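Software sync, bottle sorting cell -- minutes
December 14, 2025

I took notes this time, so blame me for the spelling. Four of us in the room plus the Weststead folks on the call, who dropped off twice and came back both times. The last minutes were approved with no changes, mostly on account of everybody wanting to get to the planner.

1. Perception

We started with the label problem. The detector is happy with a bottle when it can see a decent patch of label, and a lot less happy with clear plastic on a white board. I showed the numbers from the new training set: 3,011 labeled images, up from 1,780 in September. Box quality is better across the board, but the cap-end guess still flips now and then on the small clear bottles. If it flips, the gripper comes in turned the wrong way round, and the planner has no idea anything is off.

Weststead asked if we could just use depth. I said we'd tried, and that depth on clear plastic is a swamp (my word, sorry). We agreed to keep working from color and add a second head for the cap end. Resard, our labeling tool, needs a one-click way to mark it, and I said I'd write that.

2. Planner and arm assignment

This one ate most of the meeting. Antunes, the planner, still gives each bottle to whichever arm is closer and then sorts out conflicts later. That's fine when things are spread out. It's not so fine when two bottles lie nearly cap to cap, like the green one and the small clear one in the layout we were arguing over, with the bucket behind them and both arms wanting the same bit of air.
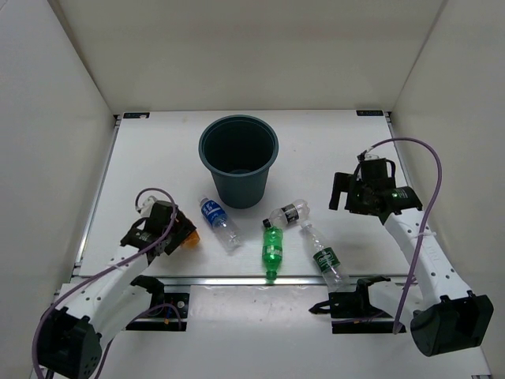

3. What we decided on the planner

- The bucket gets a lock. Only one arm can hold the space over the opening, and the other one waits at a hover pose.
- Close pairs get planned together as a group. First pick goes to the bottle with the clearer approach, even if that means a longer reach.
- We replan after every drop. I worried about cycle time, but replanning takes 70 milliseconds on the cell computer, so I withdrew my grumbling.
- Rail and brackets go into the collision model as real shapes. Right now the front edge is one fat box, and it rules out perfectly good grasps on anything lying near the rail.

There was a side argument over whether the lock belongs in Antunes or down in Bretar, the control layer. I wanted it in Bretar so that a planner crash can't leave both arms over the bucket. We went with Bretar.

4. Tooling

Log replay is working again! You can now scrub through a run and see the planned and measured joint paths together. It eats memory on long runs, so please split anything over 70 minutes. Weststead would like an export button, and I said maybe.

5. To do before we meet again

- Cap-end marking in Resard: me
- Bucket lock in Bretar, with a timeout: controls
- New rail and bracket shapes: Weststead, who have the drawings
- Rerun the close-pair layouts with grouping on and off: planning, logs to the shared folder

Gripper force tuning got bumped to next time -- we ran out of room booking.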